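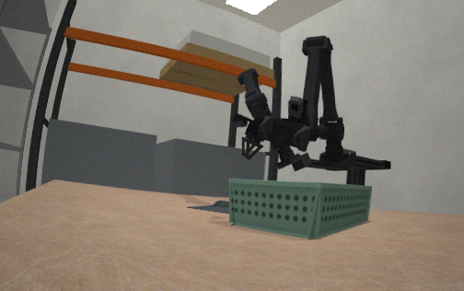
Pre-run checks, basket task, simulated cell

Filled in by Soledad Holloway, January, before the afternoon batch. My comments go under each line, so skip them if you only want the ticks.

1. Basket on the tabletop, upright — OK
Green one, sat at an angle with a corner facing forward. I like it like that, the learner gets two sides to think about.

2. Both arms load, no joint errors — OK
Took two goes! First time the right arm loaded in last week's pose, so please clear the cache before you start.

3. Grippers clear of the basket rim at start — OK, but watch it
One of them starts a short way above the back rim. Dede wants more room there and I'm inclined to agree.

4. Second object on the table — OK
The flat dark blue-grey thing, just left of the basket and partly behind it. Fine for this batch, though I'd love a few starts with it further out.

5. Background rack and boxes loaded — OK
Orange beams present, grey boxes underneath.

6. Table texture — OK
Scratches are showing, so the plain version hasn't crept back in.

7. Low viewpoint — QUERY
You can't see inside the basket from down here. Habibur, is the overhead view being saved as well? If it isn't, I don't see how we label a drop as good or bad.

8. Episode count and disk space — OK
1464 saved, 300 to go in this batch. Bin the 14 from this morning with the frozen wrist, please.

9. Stop key tested — OK
Works in both windows now.

Signed off apart from line 7. Ayuba to recheck line 3 if the start pose changes.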